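Wrist-view grasp checks on swinging handles: some results 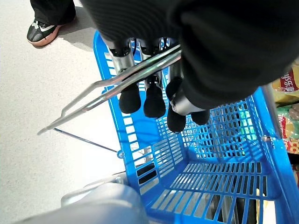

Wrist camera view during the basket task, chrome handle held among the padded fingertips.

I have been meaning to write up the handle work since January, and a question on the mailing list about labelling closed grasps has finally pushed me into it. These are notes more than a report. The longer version, with the training settings, will go on the project page when I have cleaned it up.

The problem is simple to state. A shopping basket has two wire handles, each hinged at the rim, and each can lie folded outward, stand up, or rest at some angle in between. A policy that has to carry the basket must first get hold of a handle. If it closes on nothing and lifts anyway, the arm goes through the whole carry with the basket still on the floor. If it closes on the handle but too near one bend, the basket tilts and the contents slide to one corner. Both failures cost a full episode, and both can in principle be caught before the lift starts.

Our baseline, which we call Hemer after the script it grew out of, used finger position only. Close, read the joint positions, compare with a threshold, and go. This works well on boxes and bottles. It works badly on thin wire between soft pads, where the foam takes up most of the difference between holding a rod and holding nothing. With new pads the two cases could be told apart. With worn pads they overlapped, and no threshold I tried was any good across a full day of running.

Motor current was the next thing to try. It helped a little with the worn pads, but the reading drifts as the gripper warms up and I ended up recalibrating between sessions. I dropped it.

The method we settled on, Nuritz, adds a small classifier that looks at the wrist image once the fingers have stopped moving. It is given a fixed crop around the fingertips plus the finger positions, and it returns one of three labels: held, held off-centre, missed. Held lets the carry go ahead. Held off-centre opens the fingers and shifts the wrist along the handle before closing again. Missed sends the arm back to the approach pose. The classifier runs once per grasp, so speed was never a concern.

Labels came from the teleoperation logs. We took 200 grasps, pulled out the first still frame after closing in each, and labelled them by what the basket did during the lift that followed, not by how the frame looked. I think this matters more than the choice of network. My first attempt used labels made by eye from the frames alone, and I was wrong often enough to notice. From the wrist, a rod lying behind a pad looks very much like a rod pressed against it.

A few points on the data itself.

Chrome is awkward. The handle carries bright reflections along its length, and so do the metal finger rods above the pads. An early version of the classifier had more or less learned to look for a bright diagonal line, and was happy to report a grasp when the line was one of our own fingers. Varying the brightness in training did not cure it. Masking out the finger rods, whose place in the image is known from the joint positions, did.

The second handle is a distraction. When it is folded outward it shows up as a thin dark line at the side of the basket, and some crops caught part of it. Narrowing the crop solved this for the blue baskets. I have not checked baskets of other shapes.

Background mattered less than I expected. The runs were on a pale speckled floor beside shelves of snacks, with people walking through, and shoes turn up in plenty of frames. I tried holding out every frame with a foot in it and testing on those alone. The results were no different from the rest, which I put down to the tight crop.

Now the numbers, such as they are. We ran the carry task in sessions of 8 attempts, with the handle left at a different angle each time. In the last comparison the baseline lost 4 attempts in its session, all of them empty lifts. Nuritz lost none to empty lifts in its own session, though one attempt ended in a tilt that it should have caught. A single session each is thin evidence and I would not put it in a paper. The earlier sessions point the same way, but the pads were changed part way through and I don't want to pool them.

The cost is time. A re-grasp adds about eight seconds, nearly all of it spent backing the wrist away slowly enough not to knock the handle flat. Keogh, our motion layer, treats the handle as a fixed obstacle once it has been detected. That is wrong for something on a hinge, and it makes the retreat longer than it needs to be. Letting light contact through during the retreat would probably save half of that.

Things still open:

The off-centre class is too broad. It covers both "slightly off, will carry fine" and "will tilt at once", and the arm re-grasps for both.

Loaded and empty baskets need different treatment. Nearly all of the labelled lifts were done with the basket empty.

I have not tried the classifier on Dumex, the older arm, whose wrist camera sits further back and sees less of the pads. The crop would need redoing and I suspect the labels would carry over, but that is a guess.

The masking code is short and does not depend on anything else of ours, so I will post that part first. The labelled frames need to be gone through for faces before they can be shared.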